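Reading the Moisture Meter: Subfloor Checks Before Resilient Flooring

Print this article | E-mail this article
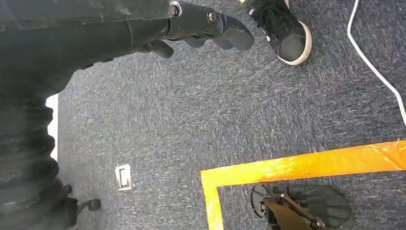

Why the slab comes first

Most of the callbacks logged by the Denton office this year trace to one cause. Sheet or plank flooring was laid over a concrete slab that still held more water than the adhesive could tolerate. The surface was hard, light in color and dry to the hand. The water was lower down, and it moved upward once the covering closed off the top.

A slab dries from the exposed face. While it is open to the air, the upper part is drier than the lower part. When an impermeable covering goes down, evaporation stops and the moisture evens out through the full depth. The reading that matters is therefore the one the slab will reach after it is covered. A surface reading taken on a warm afternoon does not give that number.

The symptoms take time to show. Adhesive softens and oozes at the seams. Plank ends lift. In sheet goods, blisters form between the backing and the slab, and in some cases the adhesive turns brown and gives off a sour smell. By that point the only remedy is to take the floor up, clean the slab and start over, and the cost of doing so is usually several times the cost of testing.

Pin meters, pad meters and in-slab probes

A pin meter measures electrical resistance between two points. It is made for wood and should be kept for wood. On concrete the result depends on salts, aggregate and contact pressure, and two readings taken side by side may disagree.

A pad meter reads impedance through flat contacts pressed against the slab. It is fast and leaves no holes. It responds to the top layer only, so its proper use is comparison: walk the room on a grid, mark the high spots in chalk, and place the in-slab tests there. Reinforcing mesh close to the surface will push the reading up. If one strip of the room reads high in a straight line, look at the drawings before blaming water.

The in-slab probe measures relative humidity in a drilled hole. For a slab drying from one side, the hole goes to 40 percent of the slab thickness. For a slab drying from both sides, such as a suspended deck, it goes to 20 percent. The hole is brushed and vacuumed, sleeved and capped, then left to come to equilibrium before it is read. Dust left in the hole will affect the reading, and so will a sleeve that does not seat.

Severin Bühler, who runs the testing crew at Atbridge, has asked that every hole be drilled dry. Water used to cool the bit ends up in the concrete being measured. He also wants depth recorded for each hole individually. On the last three reports sent back to his crew, a single depth had been entered for the whole floor, although the slab was thicker along the loading side.

Conditions in the building

Test results are valid for the conditions under which they were taken. The building should be closed in, with heating or cooling running at the settings planned for normal use, before the probes are read. A slab tested in an open shell in September tells the installer very little about the same slab behind glass with the heat on.

Record the air temperature, the slab temperature and the relative humidity of the room at each visit. Slab temperature is often skipped. It is needed to work out the dew point, and a slab colder than the dew point of the room air will collect condensation on its face no matter how dry it is inside. Adhesive spread over that film will not bond properly.

Portable propane heaters should not be used to speed drying. Burning propane releases water vapor into the room. Dehumidifiers and air movement do the job, provided the doors stay shut. Keep fans from blowing straight across the test locations while probes are in place.

Placement and number of tests

The written procedure used by our inspectors calls for three tests in the first 1,000 square feet and one for each additional 1,000 square feet or part of it. At least one goes within 3 feet of each exterior wall. Put additional tests at the chalked high spots from the pad meter survey, along construction joints where the pour sequence is unknown, and in any area patched after the original placement. Patches are usually younger than the slab and wetter.

The Pfister warehouse conversion is a useful case. The main floor had been in service for decades and read well within limits. Two trenches cut for new drain lines had been filled late in the job. The general contractor's test plan placed every hole in old concrete. A second survey put 11 holes across the floor, four of them in the trench fill, and all four exceeded the adhesive maker's limit. The owner accepted a moisture mitigation coating over the trenches and a margin on each side — the remainder was installed as designed.

Alkalinity

Moisture carries alkaline salts to the surface, and high pH attacks many adhesives even when the humidity reading passes. Test pH at the same locations. Lightly abrade the surface, wet it with distilled water, wait the time given on the test paper and compare the color with the chart. Do not grind deep. Removing the thin carbonated layer exposes fresh paste, which reads higher than the surface the adhesive will touch.

Limits for both pH and humidity come from the product data sheet for the adhesive and the one for the flooring. Where they differ, the lower limit governs. Check the revision of the sheet as well. On the Gilov clinic job, the installer worked from a sheet two revisions old, and the permitted humidity had been reduced in the meantime.

What goes in the report

Each report should contain a floor plan with hole locations marked, slab thickness and hole depth at each one, the serial number and calibration date of every probe, the time each hole was capped and the time it was read, and the ambient readings. Readings are entered as displayed. Do not average them. A floor with one failing location has failed at that location, and the average conceals it.

Revised report forms are at the front counter in Denton. The old forms have no column for slab temperature and will not be accepted after Tuesday.

3 comments | 20 shares

Print this article | E-mail this article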